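Maio

A roupa que fica em cima da cama

Por Irena Zinach

Quando mudei para Lisboa, trouxe duas malas e a convicção de que tinha pouca roupa. Sete anos depois, o armário já não fechava. Comecei então a perguntar às pessoas do meu prédio como fazem na mudança de estação, e quase todas me responderam com um suspiro.

Em muitas casas portuguesas a troca faz-se em maio, num fim de semana de sol. Abrem-se as janelas, tira-se tudo para cima da cama e decide-se. As camisolas grossas são as mais difíceis, porque ocupam muito espaço e guardam lembranças.

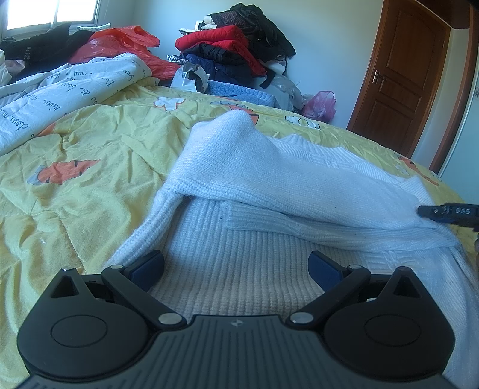
Camisola branca de malha sobre a cama.

A malha pede cuidados que eu não conhecia. Na Bravik, uma pequena loja de arranjos onde passei uma manhã de segunda-feira, ensinaram-me que nunca se pendura uma camisola pesada - os ombros cedem e já não voltam ao sítio. Dobra-se em três e guarda-se deitada, de preferência num saco de algodão. Lava-se antes, mesmo que pareça limpa, a 30 graus no máximo, e seca-se na horizontal sobre uma toalha.

A loja recebe nesta época nearly o dobro do trabalho do inverno. Um cotovelo passajado custa ali 12 euros, e há clientes que pagam mais pelo arranjo do que pagaram pela peça.
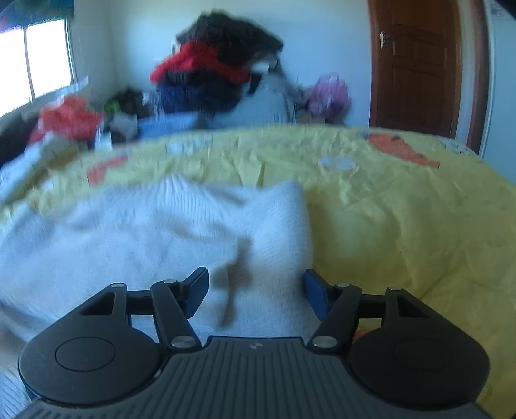 Irena Zinach

Depois vem a questão do que sai de casa. A Goodwin, que recolhe roupa usada em 13 bairros, aceita peças com pequenos defeitos, desde que estejam lavadas. As que já não servem para vestir seguem para enchimento ou para panos de limpeza. Eu pensava que um borboto bastava para condenar uma camisola e deitei fora várias por essa razão. Hoje tenho pena delas.

No meu caso, a arrumação durou dois dias. Na primeira noite tive de passar um monte inteiro para a cadeira, para poder dormir, e na manhã seguinte passei-o outra vez para a cama. Dei quatro sacos e fiquei com um casaco que não visto desde a faculdade - ainda não sei explicar porquê. As camisolas estão agora na prateleira de cima, dobradas em três, com um ramo de alfazema seca que já perdeu quase todo o cheiro.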